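Building Your Own Pouring Station: Notes for Session 5
Pudeck Shared Workshop, Evening Course in Home Robotics
Oct 22, 2018

Welcome back, everyone, and thank you for leaving the benches so tidy last time. These notes cover what we talked through tonight, with a few things added that I ran out of time for (I always do, as those of you who have been with me since the first session know very well). Please read them before you come in next, and bring your own notebook, because there is a fair amount to write down once the arms are moving.

Where we are

By now each group has two arms bolted down facing each other across a table, the controller talking to both of them, and a stop button that really does stop everything. If your stop button only stops one arm, please don't go any further until you and I have looked at it together. The Zellum controller treats the two arms as separate machines unless you tick the "linked" setting, and it is very easy to miss. It's on the second page of the setup menu, near the bottom, and it goes back to unlinked whenever you load somebody else's settings file.

The job for this part of the course is pouring. One arm holds a bottle, the other holds a cup, and the drink ends up in the cup. I picked it years ago as a teaching task and I have never found a better one, because it looks like the simplest thing in the world and it pulls in nearly everything we have covered: grip force, wrist angle, timing between two arms, and the dull but important business of where the cables go.

Why two arms, when the cup could stand on the table

Somebody asked me this tonight and I gave a rather rambling reply, so let me try again on paper. A cup standing on its own is perfectly fine for a first try, and I'd encourage you to start that way. But a light cup will slide or tip if the bottle brushes it. With a second arm holding the cup, you also get to practice the thing that most home builders find hard, which is getting two arms to agree about where a point in space is. Each arm measures from its own base. If one base is a hair off from where you told the software it was, the two of them will politely disagree about where the middle of the table is, and you'll find out when the water lands beside the cup.

So measure your bases again. Measure from the same corner of the table both times, write it on a strip of tape, and stick the tape to the table. Our benches are built so that the bases sit 600 mm from the center line, but the bolts have some play in them and I would trust your ruler over my drawing.

Gripping the cup

Paper cups are wonderful teachers. Grip too softly and the cup slips down as it fills; grip too hard and the rim goes out of round, and then your opening is narrower than you planned for. A little bit of squash at the rim is all right. What you don't want is a cup that keeps on folding while the liquid rises.

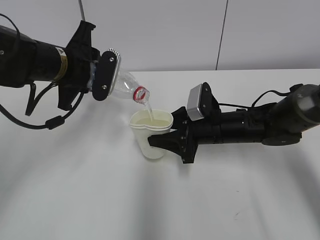
Start with the cup empty and close the fingers a small step at a time until you can lift it without it turning. Then pour in some water by hand, to the level you mean to reach, and lift again. You will nearly always need a touch more force the second time. Write both settings down. The number on the Zellum screen goes from zero to 255, and on my own bench a paper cup was happy at 143, but please don't copy that over to yours and expect it to work! The finger pads wear, the screws get tightened by different hands, and the cups in the next sleeve may be a bit thinner than the ones I had.

Keep the cup resting on the table or just barely above it for your first pours. There will be plenty of time in November for lifting it away and handing it to someone.

Gripping the bottle

Thin plastic bottles are a bit sneaky. When they are full they feel firm, and as they empty they give way under the fingers, so a grip that was fine at the start may be squeezing the sides in by the end. Squeezing the sides pushes liquid out faster, and it tends to come in a spurt. My advice is to grip low, away from the neck, on the stiffest part you can find. If the plastic is slippery, a small piece of clear tape on the bottle where the pad will touch can help, and it peels off again afterward without any fuss.

Take the cap off before you put the bottle in the gripper. I know that sounds silly, but one of last year's groups spent a good while tuning the tilt on a bottle that was still closed, and they were clever people. It happens when you are looking hard at a screen.

The tilt

We went over this on the whiteboard, and my drawing was not my finest, so here it is in words. The point you want to keep still is the mouth of the bottle. If you simply turn the wrist, the mouth swings away in an arc, and the stream goes with it. The arm has to move a little up and back as the wrist turns so that the mouth stays over the cup. In the software this is called the tool point, and you set it by typing in the distance from the wrist to the mouth of the bottle. Measure with the bottle in the gripper, exactly as it will sit when you pour.

Then work through it in this order:

Run the whole motion with an empty bottle and an empty cup, at quarter speed.
Run it again and stop halfway, and look at it from the side as well as the front.
Put a little water in the bottle and pour, with a tray under everything.
Only then bring the speed up, one notch at a time.

A thin stream is what you're after. It's slower, but it's far easier to aim, and it gives you time to stop. Remember that stopping takes a moment too. The arm has to turn back up, and during that time the bottle is still pouring, so begin to turn back before the cup has reached your line. How much before is something you'll find by trial. I usually tell people to expect their first three or four cups to be too full, and to wear shoes they don't mind getting damp.

Cables

I will keep this short, as I gave you quite a speech about it earlier. Every cable on a moving arm needs enough slack to reach the farthest position and not so much that it drags through the cup. Loops hanging under the arm are fine as long as they stay clear of the pour. Move the arm by hand through its whole path with the power off and watch the cables, and nothing else, the whole way through. Then do it once more for the other arm. If you use the Tunow clips from the parts drawer, leave them a little loose until you've done this, then snug them up.

Anything with a plug in it should be above the table or well off to one side. Water finds connectors. Keep a dry towel on the stool next to you and your power strip off the floor.

What to drink, or pour

Plain water for testing, please. Once you are confident, something with a bit of color in it makes the level much easier to see, and weak tea or apple juice does nicely. Avoid anything fizzy. The foam will fool you about the level, and sugar on the finger pads is a real nuisance to get off. If you do pour juice, wipe the pads and the tabletop before you leave, and check underneath the gripper as well, where drips like to gather.

For next time

Please bring your two grip settings, your base measurements, and the tool point distance, all written in the notebook with the date beside them. If you change bottles during the week, measure again. Groups who are sharing the Ponce bench should agree between themselves whose settings file is loaded first, and save it under a name that you'll recognize later ("new final 2" is not such a name, and yes, I'm looking at my own folder as I write this).

The workshop is open to course members on Thursday evening if you'd like extra practice, and I'll be there with the kettle on. Bring your own cups if you can, as we went through an awful lot of them tonight.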